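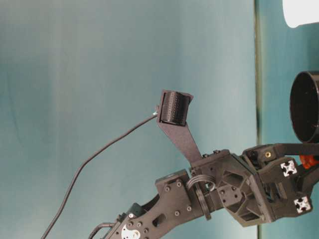

One of the arms at the Sketgate open day, black cup at the ready.

I went to the Sketgate open day on 20th August because it was free and because the leaflet promised "robots at work", and I like to watch anybody at work who isn't me. Two buses from Natanport, the second of which took the scenic route round the retail park.

I'd pictured something the size of a car plant. The arm would have fitted in my airing cupboard. It's all black plates and bolts and curly cable, with a little camera stuck up on a stalk, and it looks like something my desk lamp might have turned into if it had gone to a better school. The project is called Nukumis, which I wrote on my hand and then washed off, so had to ask again.

The job was cups. Pick up a cup, put it down somewhere else. I do this most mornings without an audience, but there were 9 of us on plastic chairs leaning forward as if it were the cup final (sorry). We'd been told each go could take up to 60 seconds. You would not believe how long that is when a gripper is making up its mind.

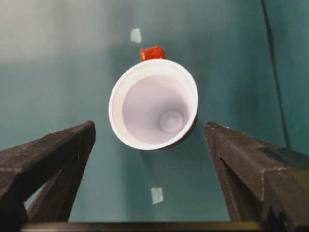
What got me was the creeping up. It goes in with its fingers wide open, very polite, like me with a spider and a pint glass. I found myself holding my breath. A small boy behind me shouted "GRAB IT" and was shushed by his gran, though he spoke for the whole row.

Afterwards there was a talk, sponsored by Pollock, with a lot of slides and a plate of shortbread. I asked whether it could do the washing up yet and got the smile you give someone who is the fourth person that day to ask it.

They're doing another one in October, with two arms working together. I've put my name down. I'm hoping they have a disagreement.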